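Week 2: Reading the Grain
Short course in furniture history, tutor Tassanee Khamphan

Welcome back! Last week was all dates and dynasties of makers, so this week we get to the bit I love most – the wood itself, and how people learned to saw it.

A log is full of rings, and what you see on a board depends on where the saw went through them. Cut straight across the log in slices and you get plain-sawn boards, wide and showy, though rather prone to cupping.

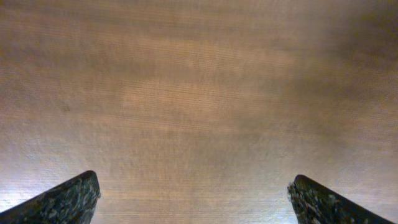 Fig. 1. Wooden surface, close view.

Quarter-sawn boards come off nearer the centre line. They stay flatter (lovely for drawer sides!) and the lines run straighter.

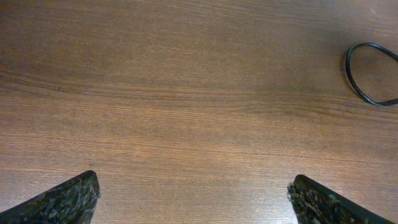

Fig. 2. Fine darker grain lines, with faint arches towards the middle.

Those arches are often called cathedrals, and once you know the word you'll spot them on every pub table in Brolby.

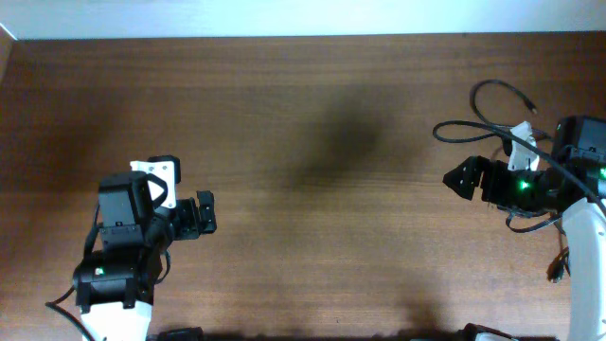 Veneer changed everything, of course, as one good log could now dress a whole roomful of furniture. Read Nabil Hakim's chapter on the Kerkora workshops, pages 11 to 12, and bring a rubbing of any board at home.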